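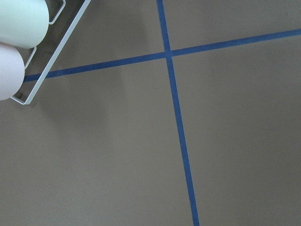 Blue painter's tape on a paper-covered table: crooked lines, torn ends, and how to get it off again

Plenavix Household Help > Kitchen and Table > Tape, Labels and Marking
Posted Jan 28, 2018

Hannelore Kettler

Hello all, I hope this is the right corner of the site for this. I put it under Kitchen and Table because it's my kitchen stuff and my table, but it may well be a craft question in disguise!

I'm going through everything in my kitchen before I move to a smaller place in Clernau in April, and I wanted one big work surface where I could set things down in groups: what comes with me, what goes to my niece, and what needs a wash before I can decide. My sister does something like it with bedsheets on the floor, but my knees are past that. So I covered the big table with heavy gray-brown paper (the matte kind on a roll, I got mine at Geddes) and then marked it off with blue painter's tape. It's a lovely way to work, I must say. You stop wandering around with a colander in your hand wondering where it was supposed to go.

The trouble is my lines. I start at one side feeling very confident, and by the time I've reached the other side the tape has climbed or dropped, and where it crosses the next strip the corners are anything but square. I know it doesn't matter to a cutting board whether it sits in a proper rectangle, but it matters to me, and when the lines lean, the things along them end up leaning too, and then the whole table looks like it's sliding off toward the window.

The other thing is the ends. I tear the tape by hand, as I suppose everybody does, and I get a jagged tip that folds over on itself and won't lie down.
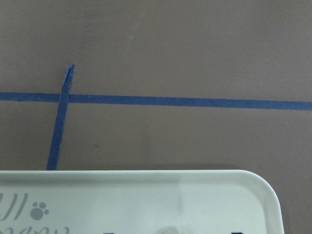
I've tried pressing it flat with a spoon, which holds for an hour or so, and then I catch it with my sleeve and up it comes again. I've also tried starting over with a fresh strip, but pulling the old one off takes the top layer of the paper with it and leaves a fuzzy patch that the new tape won't stick to properly. I've gone through a good deal of tape this way, and it isn't free.

So, if anyone has the patience: how do you keep a long strip straight when you're working alone, what do you do about the ends, and is there any way to lift painter's tape off plain paper without skinning it? I don't want to put tape directly on the table. It was my mother's and the finish is delicate.

Thank you for reading all that. I do go on.

Angus Dalgleish

Hello Hannelore, and good luck with the move. I taped out a lot of floors and tabletops in my working years (stage sets, mostly, for a little theater with more ambition than money) and the leaning line is something everybody fights with in the beginning. It comes from steering. You roll out a few inches, press it down, roll out a few more, press again, and each little press sends the tape off by a hair. Over the width of a table those hairs add up.

What works is to do it in one go. Stick down the first couple of inches, then walk the roll to the far side with the tape held just clear of the paper, pull it snug (snug, not stretched — it will creep back later if you stretch it), look along it, and lower the far end. Only then run your hand along the middle. If you're alone and the table is wide, a can of beans on the starting end is a perfectly good assistant.

Before that, make marks. Measure from the edge of the table at both ends, the same distance each time, and put a pencil tick on the paper. I wouldn't measure from the edge of the paper, as paper off a roll is hardly ever laid on straight and you'd be copying the mistake. For the corner, lay down a big book or a baking sheet with square corners and follow it with the second strip. Some baking sheets have rounded corners, so have a look first, but the long sides will still be straight.

Ends: scissors. I know, it means getting up to find them. Cut the tape a little long, stick it down, and if you want it very neat lay a ruler across and trim it with a craft knife, very lightly, or you'll go through your paper and into your mother's table. Please put a cutting board or a piece of cardboard underneath for that, or just skip the knife altogether. Letting one strip run a little past the other at the corners looks fine and saves you the whole business.

As for getting it off the paper, go slowly and fold the tape back flat over itself, so that it's nearly lying down as you pull. Straight up is what tears the surface. A hair dryer on low for a few seconds can soften the glue a bit. Even so, plain paper is plain paper, and some kinds will fuzz whatever you do. You can take some of the stick out beforehand by pressing the strip against your trouser leg before you lay it.

Hannelore Kettler

Angus, what a kind and thorough answer, thank you! I had a good laugh at the can of beans, and then I went and got one. I do steer, you're quite right. I was doing exactly what you describe, press and roll, press and roll, feeling very careful the whole time.

I think I'll stop worrying about where the strips run past each other. I had been trying to make them meet edge to edge like a picture frame and it's a fiddly job with my fingers. One more question while I have your attention, or anyone's. Should I be making lots of small boxes or one big one? With the small ones I keep running out of room, since the tall and awkward things need more space than you'd think, and with one big one in the middle everything drifts to the outside and sits wherever it likes.

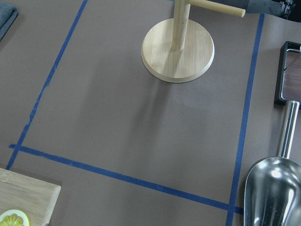 Grinex

one big one. small boxes fill up and then you're moving tape instead of moving stuff. anything inside the tape stays, anything outside still has to be decided, done

also leave one side open if it's the side you're standing at, saves tape and you're not picking at a line with your elbow all day. if it's getting crowded clear the finished pile before you start on the drawers, drawers are always worse than cupboards

never had luck with the hair dryer on paper fwiw, it just curled up on me. I put a second layer of paper under the first and when the top one gets ratty I roll the whole thing up, tape and all, and bin it

Hannelore Kettler

Oh, rolling it all up together! That would never have occurred to me, and there's plenty left on the roll. I'll do the drawers after lunch tomorrow, then, with two layers down and the scissors where I can reach them. Thank you both.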